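Callura Sorting Cell: Progress Report to the Rilten Fund
Reporting period to 2018-10-12

Summary

Work on the two-arm bottle clearing task continued throughout the period, with one interruption. In August the right arm failed to stop when its gripper met resistance, and the cell was taken out of use under the site safety procedure. No person was inside the enclosure and no injury occurred.

The fault

The Trutero controller raised its force alarm but did not pass it to the arm on the same cycle. The delay was traced to a software update applied to one arm only. The gripper fingers were strained and have been replaced. Testing was suspended for 17 days while both controllers were returned to the same version and checked by Hsiao, our maintenance contractor.

Present position

The task is unchanged: drink bottles lying on the floor of the cell are to be picked up and placed in the lined bin. Of 64 trials planned for the period, 36 were completed. Handling of clear bottles remains the weaker part of the work — the wrist camera has difficulty separating the base of the bottle from the pale floor.
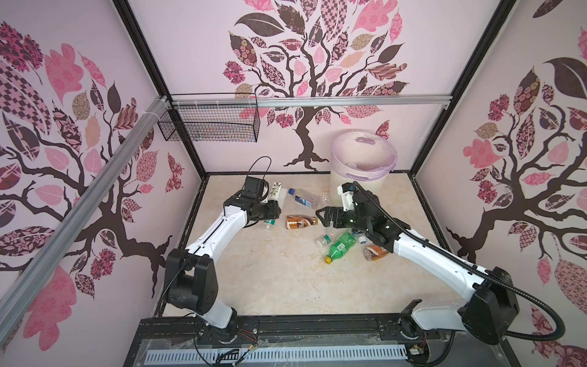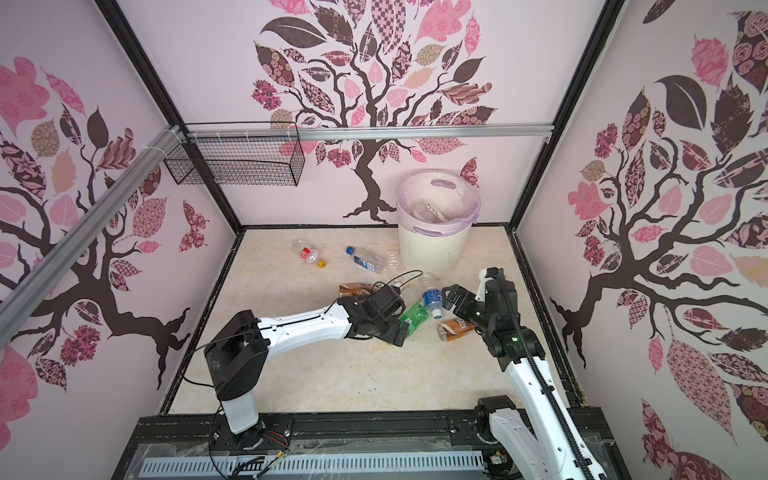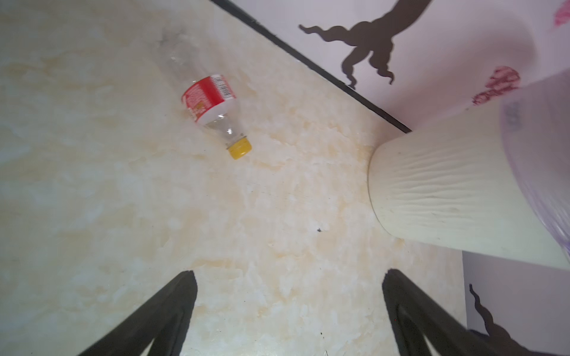
Bottle clearing task: both arms at work (first and second pictures) and a wrist camera view of a bottle with a yellow cap (third picture).

Corrective measures

Updates are now applied to both arms together and recorded in the cell log. The stop function is tested before each session, and any failure is reported to the project office the same day.

Budget

Replacement parts and the contractor's visit came to £3000, met from contingency. We ask the Fund to agree that the outstanding trials be carried into the next period. No further money is requested.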